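Caderno da oficina de tinturaria, maio

Continuação do ensaio de solidez à lavagem com os tecidos de algodão para roupa de cama. O fio é o mesmo do mês passado, comprado à Vallow, e o corante é o cinzento reativo da Nosteck. Preparei 4 banhos com a mesma receita e só mudei o tempo de fixação. O sal entrou em duas vezes em todos eles. No terceiro banho deixei passar o momento da segunda adição e tive de prolongar a agitação, por isso os resultados desse banho ficam com um ponto de interrogação na tabela.

Pesei as amostras secas antes de entrarem na tina. Usei 500 ml de água por amostra, da torneira, sem abrandador. Quem repetir o ensaio deve anotar a origem da água, porque no inverno tivemos diferenças de tom que nunca ficaram explicadas e suspeito do calcário.

Enxaguamento a frio, depois a quente, depois outra vez a frio. A água saiu limpa ao fim de 6 passagens nos dois primeiros banhos. No quarto foram precisas 7. O banho três não contei.

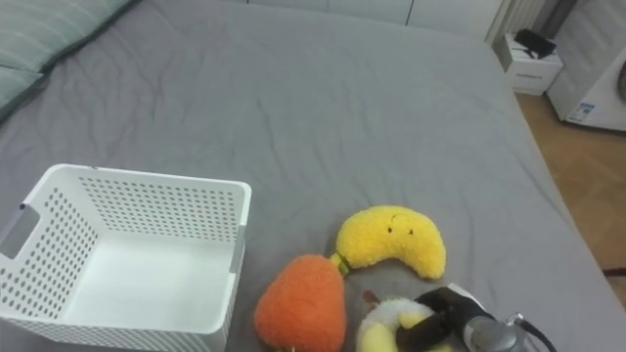
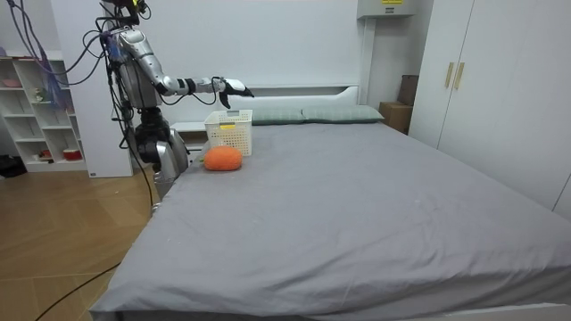

Skorkden, maio

Ao secar, o cinzento abre bastante. Molhado parece quase chumbo e engana quem está a comparar com o cartão de cores. Deixar secar sempre à sombra e comparar só no dia seguinte, junto à janela norte. Com a lâmpada da bancada o tom puxa para o verde e já rejeitámos uma peça boa por causa disso.

Fricção a seco: sem transferência visível no pano branco, em nenhum dos banhos. Fricção a húmido: ligeira mancha no primeiro, o de fixação mais curta, e quase nada nos restantes. Guardei os panos testemunha no envelope colado na contracapa.

O encolhimento foi maior no sentido da teia, como se esperava. Para os lençóis ajustáveis isto conta mais do que a cor: se o canto ficar curto, salta do colchão à primeira noite. Proponho cortar com mais folga e coser o elástico só depois da primeira lavagem. Dá mais trabalho, mas evita desmanchar costuras.

As fronhas com vivo escuro ficam para outra sessão. O vivo foi tingido à parte, com a receita antiga da Jacobs, e falta saber se larga cor para cima do tecido claro. Fazer primeiro uma tira de prova, lavada com um retalho cru.

A tina pequena continua a perder água pela torneira de fundo. Apertei a porca e melhorou, mas a junta está gasta. Pôr um balde por baixo enquanto não vier outra.

Falta pedir carbonato de sódio, o frasco dá para mais um banho à justa. Falta também passar a tabela a limpo e etiquetar os retalhos antes que se misturem. O pH do último enxaguamento ficou por medir, as tiras estavam fora de prazo. Amanhã começo pelo banho três, com o sal a horas.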